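Home Our Work Grants Reports Contact

Progress report to the Drokbridge Fund, February
The tables at the Nwachukwu Room
Prepared by Cristóvão Bastos

Dear friends at the Fund,

I promised you a shorter report this time, and I have already failed at that twice, so please pour yourself something warm and bear with me. There is a good deal to tell, most of it cheerful.

When you awarded us the grant for new furniture in the Nwachukwu Room, the plan was to replace the old folding tables and have the room open for the sewing circle, the homework club and the Friday lunch before the cold weather was over. I am happy to say that the tables are in, all 8 of them, and that the room has been in use for most of this month. The chairs are another matter and I will come to those.

We ordered the tables from Stiltano after going back and forth between a painted top and plain wood. Painted would have been easier to look after. But several of the regulars came along to see the samples, and they kept drifting back to the pale one and running their hands over it, and in the end I think that settled it. It is a light, creamy wood with a lovely long grain, and it has made the room feel brighter than I expected (we had been saving for new lamps, and I am now wondering if we can wait another year on those). 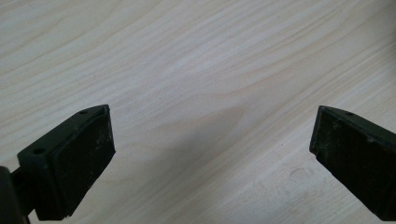

The finish is a matte one, which we chose so the sewing ladies would not have the overhead lights glaring back at them while they thread needles. It does the job nicely. The trade-off is that a matte top shows its history a bit sooner than a shiny one. We have a few faint brownish scuffs already, nothing deep, and I have been trying a barely damp cloth followed by a dry one. Stiltano also sells a care oil, and I would like to try it on the underside of one table before we go anywhere near the tops. If you have funded wooden furniture elsewhere and know of something better, I would be very grateful to hear it!

You asked in your last letter how the groups were sharing the room. The homework club has it from the end of the school day until suppertime, and they push the tables together into one long one, which the children like much better than sitting in rows. The sewing circle wants them apart, with space to walk behind the chairs. So there is some shuffling, and I have put felt pads under the legs to spare the floor and everyone's ears. The Friday lunch uses place mats now. I was firm about the place mats, and I have been forgiven.

On the money side, we spent $1000 of the grant on the tables and $200 on delivery and the felt pads together. The delivery charge was higher than quoted on account of the stairs, and I ought to have mentioned the stairs when I first called them. That was my oversight. The receipts are going to you separately in the mail.

Now, the chairs. Naltel had promised them for the start of the month and has since moved the date back. We are getting by with the old metal ones, which are ugly but sound. I have asked for a firm date in writing and will send it on to you as soon as I have it.

Still to do before the next report:

- Fit the shelf for the sewing boxes
- Test the oil and decide on a cleaning routine
- Receive the chairs and pass the old ones along
- Move the evening class to 9 so the two groups do not meet in the doorway

I am at my desk most mornings if you would like to come by and sit at one of the tables yourselves. There is usually coffee.

With warm thanks,
Cristóvão Bastos

Related items
Nwachukwu Room: weekly timetable
Drokbridge Fund: how we report on furniture grants
Friday lunch: what to bring
Previous report: choosing the tables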